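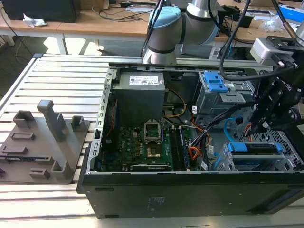

Draker: desktop teardown recordings

Draker is a set of robot recordings of one very ordinary workshop job, taking parts out of old desktop computers and putting them somewhere sensible. It was made at Prernoria, where we refurbish office machines and strip the ones that are past saving. If you have ever spent an afternoon pulling memory and drives out of a stack of towers, you know the job already.

The question behind it is simple. Can a robot arm with a two-fingered gripper do this chore yet? Our answer at this release is "some of it, and more than we expected", and we are very pleased to be able to share the recordings so that other people can argue with us.

Contents of this file

What is in the set
The nine tasks
The bench
Layout on disk
How episodes were labelled
What works and what doesn't
Known problems
Suggested uses
Changes
Contact

What is in the set

Episodes: 739
Finished episodes: 465
Recording time: almost 17 hours
Tasks: nine
Views: fixed bench camera and wrist camera
Control: arm moved by a person through a leader device
Other signals: joint positions, gripper opening, gripper effort, operator marks

"Finished" means the operator reached the end state written down for that task. The rest were stopped early, went wrong, or ended in a state we couldn't agree on. We kept them all. The failed ones are our favourite part of the set, and if you are working on recovery (please do!) they are probably the ones you want.

The nine tasks

Names in brackets are the folder names.

Lift a drive carrier out of its bay (drive_out)
Put a drive carrier back until the latch catches (drive_in)
Unplug a data cable from a drive or the board (sata_off)
Open the clips and pull a memory module (mem_out)
Seat a memory module (mem_in)
Raise the processor retention frame (frame_up)
Close the processor retention frame (frame_down)
Move a cable bundle aside and hold it there (cable_aside)
Place a loose part in the matching holder (to_plate)

Not every task has the same number of episodes. The drive tasks are well covered because they were the first ones we got going and everybody enjoyed them. The memory tasks are thinner, and mem_in is thinnest of all. Please read the counts in tasks.csv before you split anything.

An episode covers one task only. Long runs, where an operator does several tasks in a row on the same tower, were cut at the operator marks, and the run number is kept so that you can join them up again. We'd love to see somebody try the long runs whole.

The bench

The arm stands at the back of a slatted aluminium table. The tower is laid on its side with the side panel off, so that the inside faces up. A printed fixture plate goes on the table to the left of it. The plate was drawn by the Rätsep workshop next door and has a mix of cups, slots and one tall post, and the drawing is in the fixtures folder if you want to print your own. It doesn't need to be very exact. Ours has been reprinted more than once and the models we trained never seemed to mind.

We did very little to tidy the background, and we did nothing to the lighting except leave it on. Workshops look like workshops. A model that only copes with a bare table and an even grey wall wouldn't be much use to us, and the desk behind the arm gathers wrapping and leads as the day goes on.

The towers were chosen for being boring. Office machines are built to be opened in a hurry, and the good ones have coloured plastic on the things you are meant to touch. It is a lovely bit of design for people, and it helps a robot too. In our early tests a small policy trained on drive_out learned to go for the blue latches quickly, then did badly on a tower where the same parts were grey. Have a look at the colour_swap list if you want to test for that.

The wrist view matters most in the last few centimetres. From the fixed camera a carrier and the cage around it can be hard to tell apart, and the gripper often covers the very thing it is reaching for. From the wrist you get the gap, the latch and the cable that is about to get in the way.
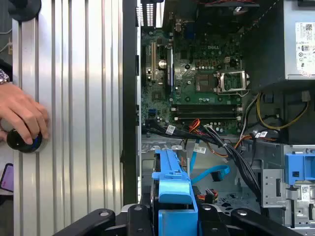 The trouble is that the wrist view also moves all the time, and it sees whatever happens to be near the bench. Hands, phones and tools come into it. We left them in. If you are training something that should stop when a hand comes close, there is a column called person_near in episodes.csv, filled in by hand, and it is good enough to begin with. It is not a safety label and should not be used as one.

Cables deserve a paragraph of their own. People who haven't tried this tend to worry about the screws and the processor. We worried about them too! Then we spent most of May on cables. A bundle of power leads from an old supply is springy, it has its own ideas about where it wants to lie, and it goes back there as soon as you let go. Operators soon learned to push a bundle down and across with the side of a finger, and you can see the habit grow through the run numbers. None of the policies we trained picked it up from fewer than a few dozen examples, and after that one of them did it really nicely.

Layout on disk

draker/
 README.txt
 tasks.csv
 episodes.csv
 fixtures/
 lists/
 train.txt
 held_out.txt
 colour_swap.txt
 episodes/
 drive_out/
 drive_in/
 (and so on, one folder per task)

Each episode folder holds bench.mp4, wrist.mp4, signals.parquet and notes.txt. The two videos start on the same clock tick. They do not always end on the same one, and the shorter one should be taken as the true end. Times in signals.parquet are in seconds from the start of the episode.

notes.txt is whatever the operator typed after the run. It may be empty. It may also be quite long, and some of the long ones are worth reading for their own sake.

Everything was captured with Udell, our own recorder. You don't need Udell to read the files. Any ordinary video reader and any parquet reader will do.

How episodes were labelled

Sigita Jankauskaitė did the first pass, watching every episode at double speed and writing one of four words: finished, partial, failed or unclear. Eglė Ozoliņš did the second pass without seeing the first. Where they differed they watched it together, and if they still differed it went down as unclear.

Most of the arguments were over drive_in. A carrier can look fully home and still not be latched, and the gripper effort doesn't settle it either. We tried using the sound of the click. That worked until the compressor next door came on, so there is no audio in this release.

For the tasks with a small part in the hand, a drop counts as failed even if the operator picked the part up again and carried on. You may well disagree with that. The dropped column lets you undo it.

What works and what doesn't

We trained a modest policy on each task and ran it on towers from the held-out list. This was done to see whether the recordings teach anything, so treat it as a friend's opinion and not as a benchmark.

Drives out: yes, happily. It is a pleasure to watch, and we now leave it running while we do something else in the same room.

Drives in: often, with the latch problem described above.

Data cables: yes where the plug has space around it. Plugs tucked under a bundle are still hit and miss.

Memory out: sometimes. Opening the clips is fine. Getting an even grip on the module afterwards is harder than it looks.

Memory in: no. It gets the module to the slot and then leans on it at an angle. We stopped the tests there to spare the boards.

Retention frame up and down: better than anyone here guessed. The lever gives a big clear movement, and the frame stays where you leave it.

Loose parts to the plate: yes for anything boxy, less so for thin things.

Set beside a person, it is slow. Sigita can clear a tower before the arm has finished with its first cage. But the arm was still going at ten past six on a Thursday when the rest of us had our coats on, and for dull, repeated work that counts for a lot. Can it do the chore? It can do the drive part of the chore, on a machine of a kind it has seen, with somebody nearby to deal with the cables. A year ago we couldn't have written that sentence. 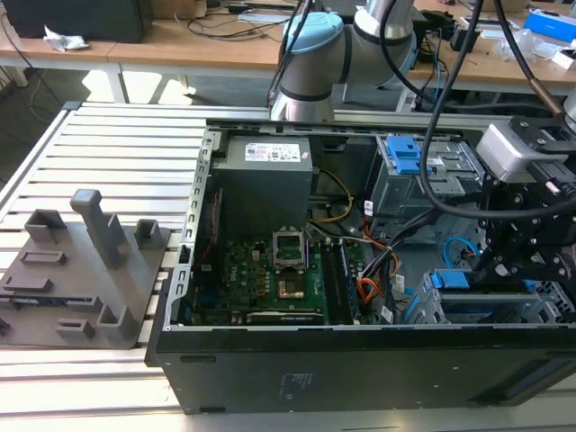

Bench camera view: gripper over the drive bays, processor socket open and empty, fixture plate to the left of the tower.

Known problems

The bench camera was nudged part way through cable_aside. Runs after the nudge have cam_pose set to b in episodes.csv.

Gripper effort is not calibrated. Use it for changes within an episode and don't compare it across folders.

Some stickers and printed labels can be read in the video. We checked for names and asset numbers and removed the episodes where we found any. If you spot one we missed, write to us and we'll pull it.

All the towers are of the full-sized office sort. There are no laptops, no small-form machines and nothing with a glass side.

The operators are all right-handed. It shows in the approach angles.

Suggested uses

Learning by copying, obviously. Beyond that: spotting failure early, guessing which task is under way from the wrist view alone, tracking cables that bend and hide each other, and checking whether a model is really looking at the latch or only at its colour.

Please don't use the set to claim that a system is safe to run beside people. Nothing in it was collected with that in mind.

Changes

Second release: added frame_up and frame_down, added the colour_swap list, fixed clock drift in the early drive_out runs, renamed cable_hold to cable_aside.

First release: drive, cable, memory and plate tasks.

Contact

Questions and corrections go to Eglė Ozoliņš at Prernoria. Send the task name and run number if you have them. Videos of your own arm having a go at mem_in are very welcome, including the ones where it falls over sideways.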